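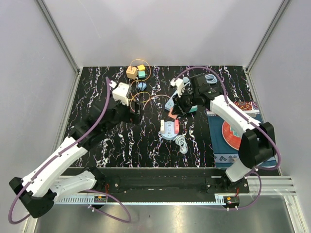

Buy the double-sided one or save your money, Facundo Barrientos wrote under my last piece on rebounders, and get it with the ground anchors, since the free-standing version walks backward across the grass every time somebody hits it properly.

I took the advice. The Griltden double-sided rebounder has been in my yard, in the back of my car and on our club's practice field since last June, and this is how it has held up.

Review: Griltden Double-Sided Rebounder, with ground anchors
31 March 2023
Reading time: 6 minutes
Print this article | E-mail this article

I paid $471 for it, anchors and carry bag included. Shipping was free. The single-sided model is a good deal cheaper and folds flatter, and the Trinier I used before it was cheaper again. I mention the Trinier because a lot of you own one and I'll be comparing the two.

Setup

The frame comes in two halves that lock together with spring buttons. You stand it up, spread the legs, and hook the nets on with elastic loops. The first time took me most of an evening. The instructions show the upper net going on first, and if you do it that way there isn't enough stretch left to reach the bottom bar. Start at the bottom and work up. After that it goes together fast, and if you leave the nets attached you only have to deal with the legs.

The anchors are long steel pegs with a hooked end. They go into soft ground by hand and need a mallet when it's dry. They are no use on turf. The company sells sandbags for turf separately, and I think they should be in the box at this price. I used two old equipment bags filled with play sand and they did the job.

How it plays

The two sides are different. One is close to upright and sends the ball back along the ground. The other leans back and gives you a ball in the air, anywhere from knee height to chest height depending on how hard you hit it and where.

The ground side is the better one. A firm pass with the inside of the foot comes back true and at a decent pace. The Trinier always killed the ball a little, so you ended up walking forward to collect it, and players got into the habit of doing that. With the Griltden you can stay on your spot, take a touch across your body and play it again with the other foot. For center-backs and holding midfielders, who need to receive the ball half turned, I haven't used anything at home that's better.

The air side is less predictable. Hit the middle of the net and you get a nice looping ball you can control or volley. Hit it near the frame and it can go anywhere. Heather Moncrieff tried it with her under-14 keepers and liked it for that reason - they had to react late, and they couldn't guess. For field players working on first touch it gets annoying.

It will take a hard shot from the edge of the box. With anchors in, the legs lift slightly and settle again. Without them, Barrientos is right, it walks. Don't use it without them if there are small kids behind it.

Wear

The nets were tight when new and I expected them to sag. The ground side has gone a bit slack in the lower middle, where nearly every pass lands. There's an adjusting strap on each corner, and tightening the bottom two brought most of the bounce back. The elastic loops are the weak point. I've replaced a handful. Spares are sold in packs and any hardware store bungee of the same length works too.

The frame has a few scratches through the paint and one spot of rust at a leg joint. It lived outside under a tarp all winter, so I can't complain much. The spring buttons have gotten stiff. A little silicone spray helps.

The bag is poor. The zipper split in the second month and I now carry the frame without it.

What the company says about its numbers

The product page promises 1,731 hours of outdoor use for the nets. I asked how they tested that and got a polite e-mail from Constanza Leiva at customer service, who said it was a lab figure for sun exposure and doesn't include anybody kicking a ball at it. I would ignore it when deciding. To be fair to her, she answered the same day and sent me a set of loops without my asking.

The phone app

There is an app. It's called Trimness and it logs your passes if you prop your phone up beside the frame. My best session came out at 1,030, which I don't believe, as it was counting the ball on its way in and sometimes on its way back. Younger players like having a number to beat. I stopped using it after a couple of weeks. You don't need it and you don't need an account to use the rebounder.

Who it's for

If you have a player at home who practices alone several times a week, it's worth the money. If you coach, one of these makes a good station in a passing circuit, and because both sides work at once you can keep two groups going on it. Put the more experienced group on the air side.

If your yard is small, get the single. You need a good run of space on each side to make the double worthwhile, and mine only really has that on one. A brick wall is still free, and for plain passing against a flat surface I'd put the wall ahead of the Trinier.

I haven't tried the Alarcón, which a few of you asked about. Ximena Sosa has had one through a full season and says the bounce is livelier but the legs bent. I'll write about it if I can borrow one.

Good: true return on the ground side, stable once pegged, quick replies from the company.
Bad: bag, elastic loops, no turf weights in the box, net order in the instructions is wrong.

I'd buy it again. I'd wait for the end-of-season sale, though - it was marked down in the fall after I had already paid full price.

Edited by Oriana Echeverría

Print this article | E-mail this article

Contact us | Copyright 2023, all rights reserved | Back to top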